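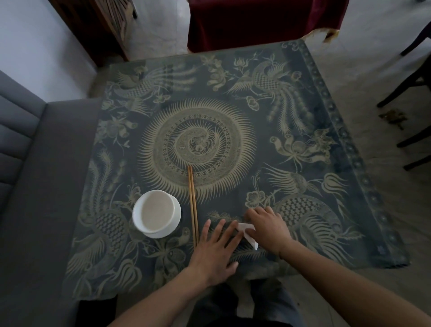

**Ticket: square tablecloth won't lie flat, slides when you press on it**
**Status:** mostly fixed, leaving open
**Item:** Lornasa table cover, dark blue with the gold birds

Okay, so this is my second go at writing this up (the form on the Flostley site ate the first one, thanks for that!). I love this cloth. The birds, the big round medallion in the middle, all of it. But it creeps. I set a place, fold a napkin, lean on the crease to get it sharp, and the whole cloth shuffles toward me and puts a wrinkle near the edge. With a full bowl on the table that's no fun at all.

**What I tried**

- Ironed it on the back, medium heat, damp towel over the top. Nice and flat for one dinner, then the fold by the dotted border came back.
- Hung it over the shower rod for 12 hours. No change, and it smelled like shampoo.
- Clips from the Conau picnic set. They hold great, but they're ugly and I kept catching my sleeve on them.
- Cut up an old rubber shelf liner and laid it under the middle. Much better!! I pressed 5 napkins in a row and the medallion stayed put.

**Still happening**

The corners. The liner doesn't reach that far, so if I push down close to my side of the table I still get a little ripple. Saucers sit fine, chopsticks roll if they land on it.

**Next**

The fabric shop in Sepúlveda sells the soft felt kind of pad by the yard and will cut it square. I'm getting one a bit smaller than the tabletop so it doesn't peek out. Does anybody know if felt goes in the washer? The label on the bolt only said "wipe clean," and we eat a lot of soup.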